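Review: the Lindqvist two-arm classroom kit, after one term with our after-school club

Reviewed by Ertuğrul Duman, updated 24th July

I run the robotics club at Trirnham, and we meet in the art room when the potters aren't using it. We've had the Lindqvist kit since January, and several of you wrote in asking whether it's worth the money for a club of 12 kids with a very wide spread of ages. So, pull up a chair, I have plenty to say!

First impressions

Setup took us 40 minutes, most of it spent clamping things to the table and hunting for the right hex key (it was in the lid). The arms feel solid, the grippers open nice and wide, and the printed guide is friendly enough that my younger members read it by themselves. I can't say that for the old Trukov kit, bless it.

We skipped the practice blocks and went straight to things from the junk drawer, like the remote and the tape measure.
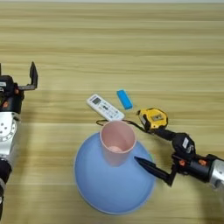 The software is where the kids really got going. You move the arms by hand, save the positions, and play them back, and one of our pairs had a routine with 15 saved positions by their second meeting (they were very proud, and so was I). Editing a position in the middle of a routine is fiddly, though, and I'd love an undo button. Playback at full speed also makes me nervous, so we stay on the slow setting and I keep a hand near the stop switch.

Remotes and cups

A remote control is a harder pickup than you'd think, being long and fairly flat, and this is where the students learned the most. They argued happily over whether to grab it by the end or across the middle, and over which arm should go first when both are working near a plate. I mostly stayed out of it and made tea.
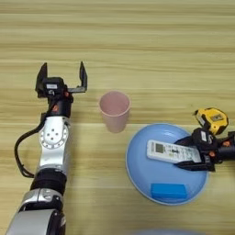 What I'd change

The finger pads could be grippier, and the spare set costs more than it should. I'd also like longer cables, especially for those of us with wide tables. When I wrote to Temwood, the shop we bought from, they answered the next morning and were very kind about it, but had nothing longer in stock.

Would I buy it again?

Yes, I would, for a club or a class with an adult who enjoys tinkering. I'd give it 8 out of ten. For one child at home it's probably too much kit, and you'd want a table you don't plan on eating at.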